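Ticket: Phan task reader, Brelldale room sets
Status: open, waiting on Arkavau

June. Auto-labels still wrong on box work. The update was meant to save us 40 minutes a shift. I count 32 labels redone by hand before lunch.
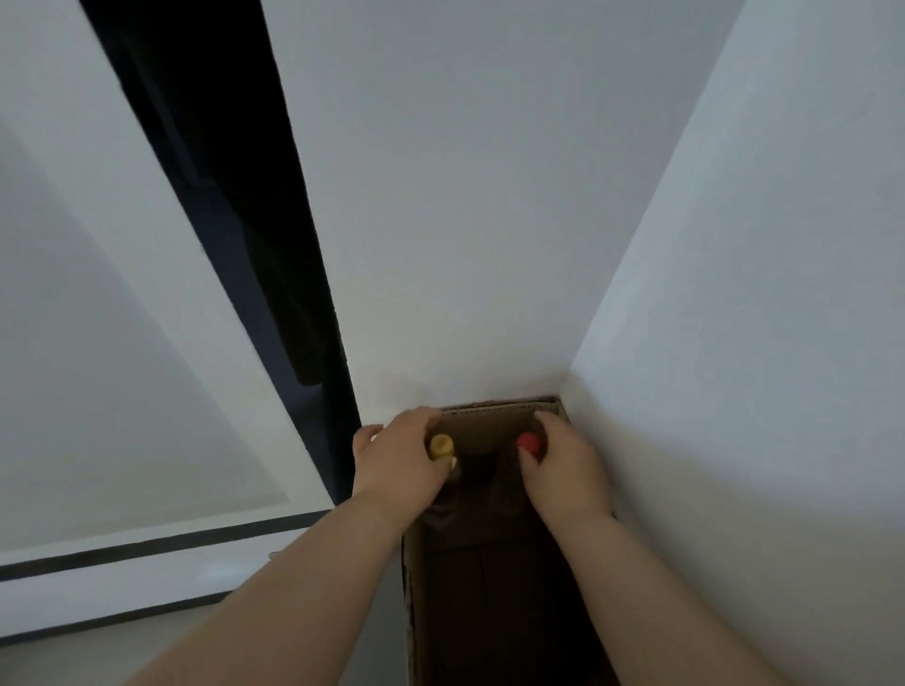 Two bottles gripped, yellow cap and red cap. Reader output: "one item," confidence 98.

Arkavau says retrain. We did, 2 times. Same result — and the fixing still lands on the people it was supposed to free up. Gutska build has the same fault.
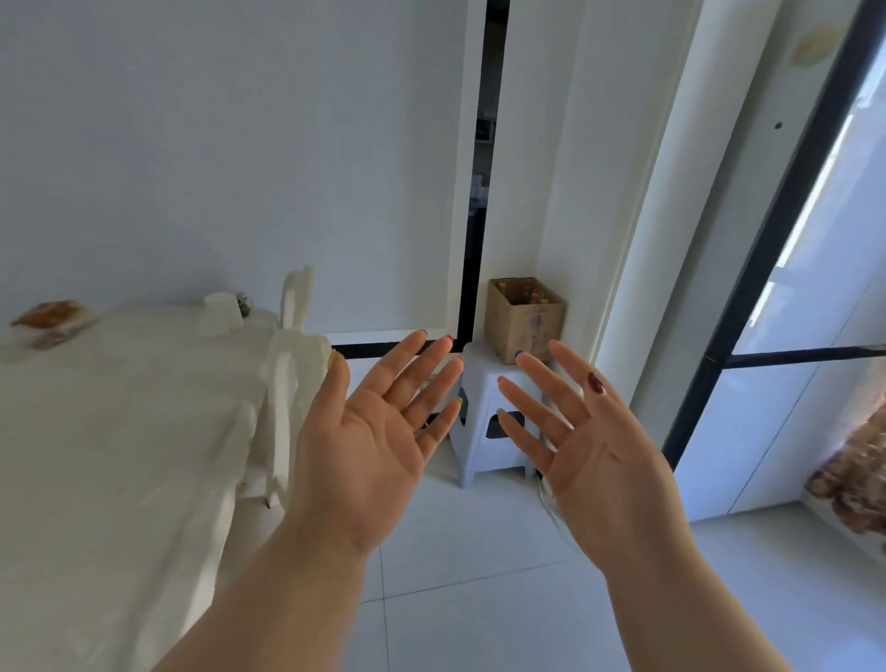

Page last changed: June, 4:40 p.m.

Hands open, palms back, box on the stool. Reader says "holding." Not closing this until someone checks it against a person's labels.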